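Reading a Street After Dark
Course handout, Unit 2: Light, Surface, Edge
Instructor: Ashraf Benjelloun

Welcome back! Last session we drew the daytime street in plan. Now we get to the part I look forward to every August, when the evenings are warm enough to stand outside with a notebook until 22:00 and just look. A street you have walked a hundred times becomes a different place once the sun is gone, and I want you to learn to read it as carefully as you would a map.

Start with the light. For every lamp, sign and lit window, write down three things: where it sits, what it falls on, and how far it carries before the ground goes gray again. Wall lamps on a shopfront do one job, and a bright sign does quite another. A sign can be the strongest thing on the block and still be impossible to read from the road.

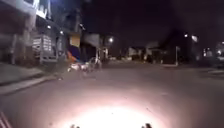 Next comes the edge. The curb is my favorite line in the whole street (you will hear this from me all term, sorry). At night it is often the clearest mark between people on foot and everything on wheels. Draw it first, then hang the rest of your sketch on it. Pale concrete against asphalt shows up in surprisingly little light, so note where the contrast holds and where you lose it.

Think about cyclists too. Where would you look for one, and what would be behind them? A dark top against a dark storefront can vanish, while one patch of orange does wonders. Mark on your sketch the places where a rider would be hardest to pick out.

Then the surface. Get down low if you can do it safely from the sidewalk! Asphalt is never one color. Look for the crown, the slight rise toward the middle that sends water to the sides, and for seams and patches that catch a low light.
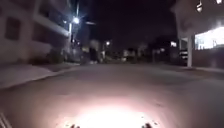

Reading time: 2 minutes

Buildings come last, and students tend to rush them. Look at what a street lamp does to the underside of a balcony or ledge: it picks out the one face you hardly notice at noon. Dark windows give you rhythm. Planting at the foot of a wall softens the line where building meets ground, and after dark it can swallow that line completely.

For next time
Choose one block, 100 meters at most. Make one sketch from each end, with the curb, the light sources and the darkest stretch marked. Soft pencil is best, and please leave the phone flashlight off while you draw. Add half a page of notes in your own words. Messy is fine, I love messy notes.

Bring both sketches to class unmounted. We'll pin them up and compare blocks.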